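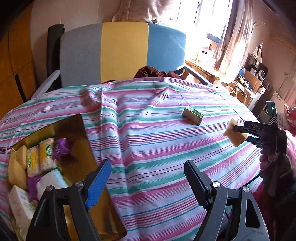

Striped tablecloth, with a tray of packaged items to the left.

Lysenko Tenancy Rulings

We're really pleased to share this one! Lysenko holds 3,431 short summaries of landlord and tenant rulings, each tagged by type of claim (deposits, repairs, notice periods) and by outcome. Of those, 1,118 also carry a note on costs.

Files: rulings.csv, costs.csv
Start with: the first 500 rows, which Lesia Tymoshchuk and Matvii Antoniuk both checked by hand

Names of parties are removed. Appeals sit in their own rows, so join on case_id. Fixes are very welcome, send them to Marit Midtbø.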